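Gravden Ceramics Studio Supplies

Nandus Glaze Test Kit, cone 6

The Nandus kit is intended for school art rooms and small teaching studios that mix their own glazes. Each kit contains 20 dry base samples, a line-blend chart and a pad of record sheets. The bases are matched to Moradi white stoneware and can be used on most mid-range bodies after a trial firing.

Preparation
Weigh each sample to the nearest gram and add water before adding colorant. Sieve twice. Let the mix stand for 12 hours, then stir and check the thickness with a dipped tile. Bisque tiles should be free of dust – a damp sponge is enough.

Application
Dip for 3 seconds. Leave the foot of the tile bare. Mark the back with underglaze pencil, using the code on the record sheet.

Storage
Keep dry samples sealed. Mixed glaze keeps for one school term in a closed jar. Refill bags are sold in 1000 g packs under the Mostumov label and use the same codes as the kit.

Dry materials produce fine dust. Wear a fitted respirator when weighing, and wipe surfaces with a wet cloth.
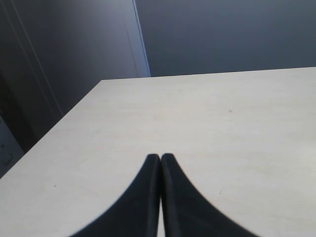
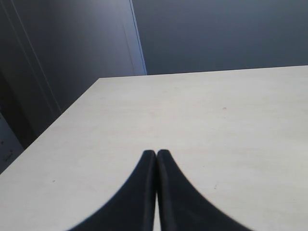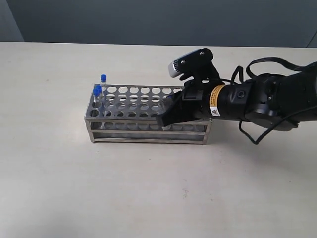
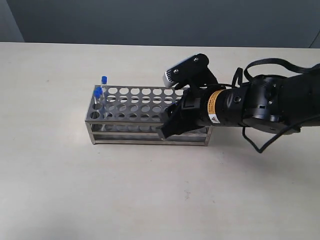

Third and fourth pictures: stainless steel rack on a pale tabletop.

This site uses cookies to remember your basket. Accept | Settings

© Gravden Ceramics Studio Supplies | Contact | Back to top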